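How to send a submission to a parliamentary inquiry (quick version)

Put this together in a hurry, submissions on the Torkunville settlement inquiry close at the end of October and people keep asking me the same things. Works for most inquiries, state or federal, just check the dates.

1. Find the terms of reference

On the inquiry's web page, usually a PDF. One page, maybe two. Read it twice. Everything you write has to hang off one of those points. If it doesn't, they can decline to publish it and you've wasted an evening.

The Torkunville one has a point on places of worship and planning permits, and one on how complaints get handled. Most of us will be writing to those two.

2. Decide who is speaking

You, or your group? Pick one. If it's a group you need a yes from the group first - get it in an email, keep the email. The Hakthorpe residents sent theirs in last time without asking anyone and had to withdraw it. Messy.

3. Draft it

Two pages is fine. Really. Order I use:

Who you are and where you live (suburb is enough)
Which terms of reference you're answering
What happened, with months and places
What you want changed

Number your paragraphs. Staff quote by number, and it makes it easier if you get called to a hearing later.
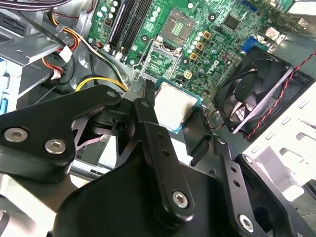
Stick to what you saw or can show. If you heard it second hand, say so. When Arport council knocked back the prayer hall there were 665 written objections, of which 658 were the same form letter. That's a good fact, it comes out of the council minutes, anyone can check it. "Everyone knows the council is biased" is not a good fact.

4. Naming people

Don't, unless you have to. Adverse comments about a named person get held back while that person is offered a reply, can take weeks. "A council officer" does the job.

5. Public, name withheld or confidential

Three choices, tick one on the form AND write it at the top of your page one. Name withheld means they publish the text but not who wrote it. So take out your street, your kids' school etc. Confidential means not published at all. If you're worried about trouble at home or for family overseas, ask the secretariat before you lodge, not after. They are used to the question.

6. Lodge it

Upload as PDF or Word. Limit on the Torkunville portal is 22 MB, keep attachments to 21 or under or it hangs. Post is ok too but allow for teh mail. You should get a reciept number by email. No number, ring them.

7. After that

Don't put it on Facebook or hand it round until they've accepted it. Once it's accepted it belongs to the inquiry and you're covered for what's in it - if you publish your own copy seperately you might not be.

Asadi Community Legal has a blank template at the front desk, open till 4 pm. Extensions are possible, ask in writing before the closing date.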